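February 2023

I have been meaning to write this up for a while, and tonight the house is quiet and the kettle is on, so here we go. It has been a long stretch at Clorkham, longer than any of us planned back in November, when Iker Zabala drew the whole thing on the back of a delivery note and said it would take us a fortnight at the outside. Dear Iker. He still has the delivery note pinned over his desk and I think he has stopped seeing it.

The idea, for whoever reads this diary when I am old (probably me), is a simple one. We want the arm to learn which thing to reach for from the wrist camera alone, without any help from the big overhead one. Everyone we talked to at Effiong uses both views and gets lovely results, and I don't blame them one bit. But the overhead view is a nuisance if you ever want the arm to leave its own table, and Wilson Cabrera has always had a soft spot for doing things with less. So we recorded 356 demonstrations by hand, with the arm guided through each reach, and we split them by how far the target sat from the gripper when the reach began.

I did a good share of the guiding myself, and I rather loved it, sore shoulder and all. You get to know the table from the wrist's side after an afternoon or two. Big things like the blue lamp and the white book, or box, whichever it really is, become landmarks, the way a church tower does on a walk. The little ones are the trouble, especially when they end up close in by the fingers.

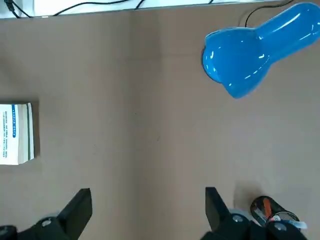 Notebook 7, p. 24

I pasted that one in because it is the very sort of view we argued over all week. The small dark cylinder with the orange stripe lies right up against the right-hand finger, and partly behind it, while the lamp is as bright and shiny as you could wish on the far side. Wilson's worry was that a network trained on pictures like these would simply fall in love with the lamp. Anything that glossy gives you white streaks along every curve, and he thought the model would hang on to those and hardly bother with the rest.

Well, we looked, and he was partly right, which pleased him enormously. In the first round the model did well on far targets and badly on near ones, and the near ones it got wrong were mostly those with a finger in the way. So Iker suggested we stop cropping the gripper out. We had been trimming the bottom of every picture as a matter of tidiness — my doing, I'm afraid, and I had been quite proud of it — and with it went the very part where the small things hide. We put it back, trained again over two nights, and the misses on near targets fell to 18, from around three times that. I read the number out twice and Iker made me read it a third time!

I don't want to get carried away. It is one table, one arm, and one kind of tan surface that is very kind to us, being so plain. Fletis, which is what we call the training code (after a café that has since closed, more's the pity), still picks a different winner if you start it from another seed, and I would like to see several more runs before I say anything aloud at the group meeting. Isa, our labelling tool, also lost half a morning's notes on Wilson's machine, and those will have to be done over.

Still, it was a good day. We ate our sandwiches very late, standing up, and talked about whether to try a patterned cloth next or go straight to a second lamp. I am for the cloth. Wilson wants the lamp, and has already been looking for a red one. I must remember to bring in the long extension lead tomorrow, and to write back to my sister about Easter.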